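Bin Sorters and Block Packers Wanted – September start, mornings and evenings

Siregar is looking for people to sort, check and pack blocks at our Vercombe workroom. Part time to begin with. Could go longer if the orders hold up, and right now they are holding up.

What it is

We put together boxed block sets for schools and after-school clubs. Plain bars, a few lengths, a few colors. The sets go out under the Skorier name. Everything comes to us mixed in big sacks and goes out sorted, checked and boxed. In between is you, a bin and a stack of trays.

What you'd be doing

Tipping blocks into the bins, a few at a time. Please not the whole sack, we have been through this.
Pulling them out by color and length and laying them in the trays
Running a thumb down each edge – chips and rough spots go in the reject tub
Filling the boxes to the card. The card is always right, even when it looks wrong. If it really is wrong, tell Deepak
Taping, labeling, stacking on the cart
Wiping down your bench and bin at the end of the shift

A full set is 42 blocks. A full shift's target is 49 boxes for a pair of people working together, and most pairs get there by the third week. No one gets shouted at for missing it in week one. The fall order is 1816 boxes, so there is plenty to do and it won't run out in a hurry.

Hours

Mornings 7:30 to 12, or evenings 4:30 to 9. Pick one and stick with it, we can't swap people back and forth every week. Four shifts a week minimum. Half hour paid break in either one. Tea and coffee in the back, bring your own mug (the shared ones keep walking off).

Pay

Hourly, paid every two weeks. New starters get $476 for the first two weeks at four shifts a week, training included, then it goes up. Ask for the full rate sheet when you write in and we'll send it, it's one page. Extra shifts paid at the same rate up to the limit, then time and a half.

Who we want

No experience needed. Really. You do need to:

Be on your feet most of the shift. Stools are there but you'll be up and down
See color well. Dark green is the one that catches people out, it looks near enough black late in the day
Lift a full box onto the cart without help
Be 18 or over
Show up on time. The door is locked ten minutes after start and the bell is hard to hear from the benches

Nice to have – any warehouse, kitchen or stockroom work, neat handwriting, a second language. Forklift ticket not needed, we don't have one.

The room

Ground floor, one step at the side door, ramp round the front. Heated, but the floor is concrete so wear proper shoes, closed toe, no sandals. Radio's on low. Lockers along the back wall, bring a padlock. Parking is tight before 8, the bus stops across the road.
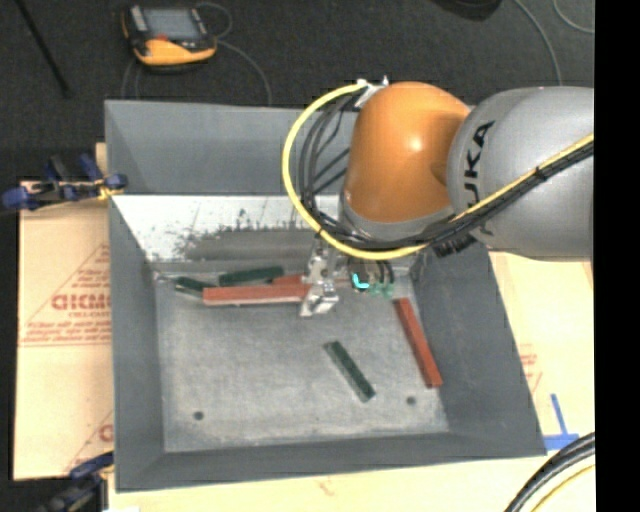

The bins are gray and wide with sloping sides, so short blocks tend to slide down and collect at the bottom. Your back will thank you if you work from the near side and don't lean over. Reds first, then dark greens, then whatever's left, that's the order on the trays and on the card. Doesn't matter if you think your way is faster, the person next to you is packing from your tray and needs it to match.

Gloves supplied, thin ones, sizes small to large. If you need XL say so beforehand and we'll order them in. Long hair tied back, no rings or braclets at the bench.

Trial shift

Everyone does one paid trial shift, two hours. You'll sort, fill a couple of boxes and have a look round. If it isn't for you just say, you still get paid for the two hours.

How to apply

Write to Deepak Pal at the Siregar office, or drop a note in at the front desk, Vercombe, second door past Ginent. Tell us:

Your name and a phone number that you pick up
Mornings or evenings
When you could start
Any days you definately can't do

No résumé needed but send one if you've got it. Deepak calls people back in the afternoon, usually between 2 and 4. If you miss the call he'll try once more, then it's on you to ring.

Places go as they fill – evenings are going faster than mornings at the moment.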